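March, late, 11:40 pm

Too tired to write this properly so notes. Planner first. The new build of Stemley went on this morning and the right arm froze at the pre-grasp pose twice before lunch. No error, just sits. Vicente Alarcón swore it was the network. It was not the network – the collision checker was timing out at 200 ms and returning "in collision" as the default. Who writes that. (Me, in the fall.) 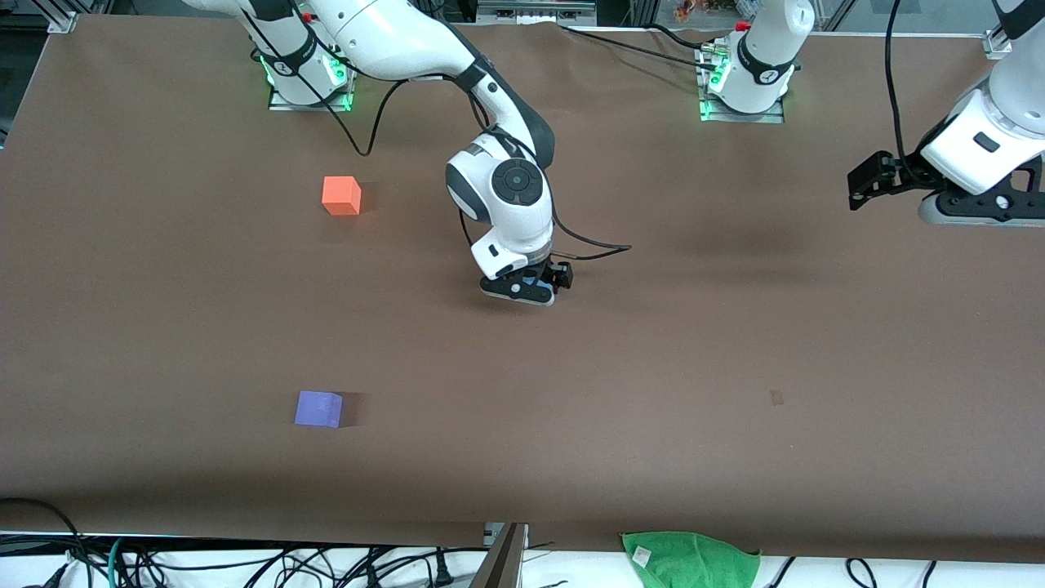 Collision padding is the real argument now. Vicente wants 38 mm all the way around each arm, I want 5 near the wrist or we never get anything picked up. Padding that fat also swallows the cable, fine, but it kills half the approach angles. And the color segmenter is still bad. Orange cube it gets every time, the purple one nearer the front it keeps merging with the brown paper when the exposure drifts. The stain on the right side got a bounding box again too. Put a minimum height on detections, reran the log, stain gone. Should of done that in January.

Afternoon went to the wrist view. Casesden drops the feature tracker down to nothing as soon as there's no texture, and then the visual servo just integrates noise. Best it could do was hang on to the bit of tape near the top, and lock on to the edge of the shadow, which of course moves when the arm moves. Masked the fingers out, that part works. Shadow mask doesn't yet.
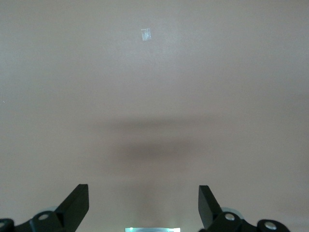

Tomorrow

– default to "unknown" on checker timeout, not "in collision"
– ask Mladenović about the servo gains, branch 122 has the old ones
– shadow mask: try the joint angles to predict it
– Premarex log viewer eats timestamps, file the bug this time
– email Vicente the padding numbers before he comes in adn changes them himself

Bed.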